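Kitness bench cell kit, six months in: a quick review

Writing this between jobs so forgive the order of things.

Short version: good frame, good rails, rubbish manual. Would buy again, would moan again.

What you get is a flat pack of aluminium extrusion, a bag of brackets, a front rail to carry two arms, slotted vent strip for the bottom. Arms not included. Top not included. Walls not included either, which the Kitness page does say, but in small type under the price. I'd read it on my phone. My own fault.

Put it together in the back corner of Junbridge, the shared workshop I rent a bench in. Took 2 evenings. The manual says one. The manual also says "insert nut prior" on every single page without saying prior to what, and the answer is prior to everything. Forget one slide-in nut and you're taking the corner post off again. I forgot 6.

Frame itself is lovely. Square first go, checked both diagonals. The cut ends are clean, no burrs, end caps fit. Tighten the back crossbar last, whatever the drawing says.

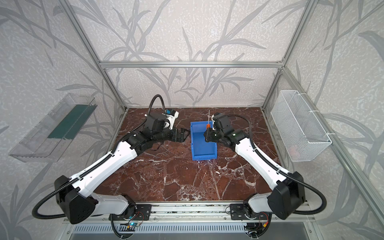 The front rail is what you're paying for. Both mounting plates go on it and slide sideways until you lock them, so you can set the reach between the arms by trying it instead of working it out on paper. Mine moved twice in the first week and not once since. The bolts want doing up properly, more than you'd think. The supplied key is made of cheese. Bin it, use your own.

Wiring is where the kit goes quiet. No clips, no channel, no drawing even. The conduit for the arms loops about as it pleases and the small stuff at the rail is left to you. I've still got wires hanging below the front that I keep meaning to tidy. Four printed clips in the box would have sorted it. Come on Kitness.

Now the top. I went for the red marble pattern becuase it was cheap and I liked it. Looks great. Would I do it again for a cell where I'm handling screws and little drivers? Probably not. Small things vanish on it. Crumbs too, and anything white. I wipe it down before every run and there's always something left that I only spot in the wrist camera.

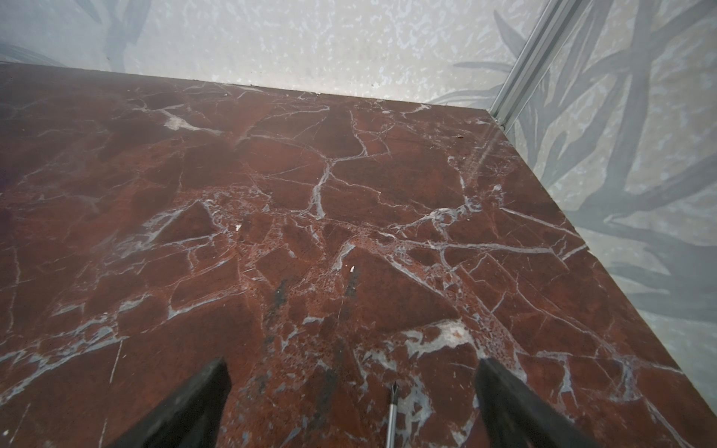 Plain matt grey, every time, was one reply when I put this up on the workshop board. Same reader had started with a glossy white top and got so much glare off it that they covered it with lining paper inside a week. Another vote for grey came in after that, plus one person who said keep the red, it cheers the place up. Fair.

I get a bit of shine as well, depends on the lamp. Turned the lamp to the wall and it got better.

Walls: I used leafy wallpaper, pale grey. Not a considered choice, it was the end of a roll. Works fine. Gives the cell an inside and an outside, stops people leaning tools in from the side, and the extrusion takes panels easily if you cut them a hair under. Cut them bang on and you'll be swearing.

Storage on the walls is worth doing early. Clear bin on the left, white wire basket on the right, blue tray loose on the top. The arms can get at the tray all day long. The wall ones took longer, mostly me getting heights wrong. Hang them low, then go lower.

The job I built it for is tidying up screwdrivers. Pick up, put in tray. Sounds like nothing. Thin handles roll, the tray shifts if you knock it, and two arms over one small tray get in each others way until you decide who goes first.

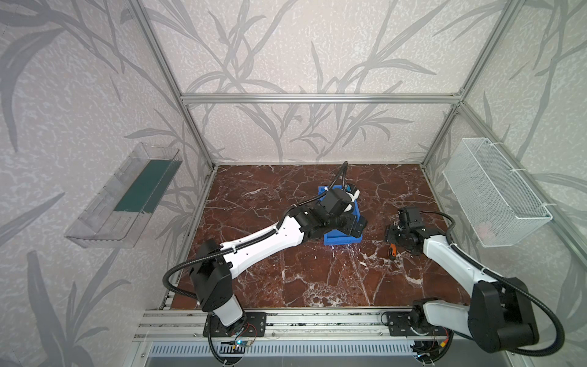 Stick the tray down, said a comment from someone running the same rail with a Fokia frame round it. Tacky mat underneath, job done, and it had saved them a month of fiddling. They also said they'd never managed to get two arms over one tray without a bump and had given up and gone to two trays, one each side.

I tried the mat. Good tip. Tray still tips a bit if you catch the rim but it doesn't wander. Not going to two trays, there isn't the room.

Compared with the Mutiso kit, which is the other one people ask me about: Mutiso comes with a better manual and proper cable clips, and the corners are cast so you can't get them wrong. But the rail is fixed hole spacing. If your arms don't suit the holes, tough. Kitness every time for me on that alone.
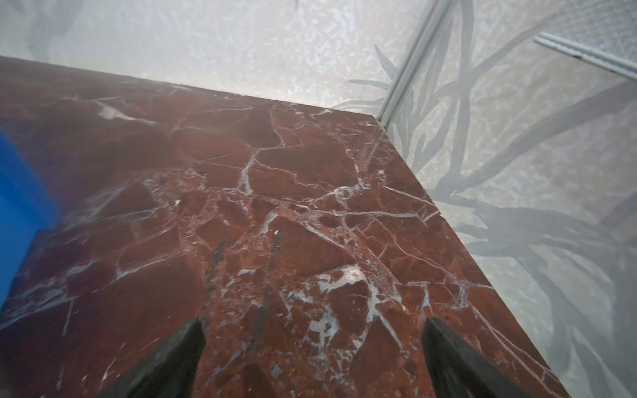 Stiffness, last thing. I wanted to know if the frame shifts once the arms have been swinging about for a while. Didn't do anything clever, just kept checking the back corner in the wrist view, where the upright comes down to the top. It's a crisp join with the metal strip running straight into it, so any creep ought to show up. Looked after 100 cycles, looked again after 1000. Same place both times as far as I can tell. Side wall still sits tight to the edge of the top too. Pleased with that.

Gripes again: manual, hex key, no clips, small type. Spare nuts would be nice.

Four out of five. Would be four and a half with a decent key.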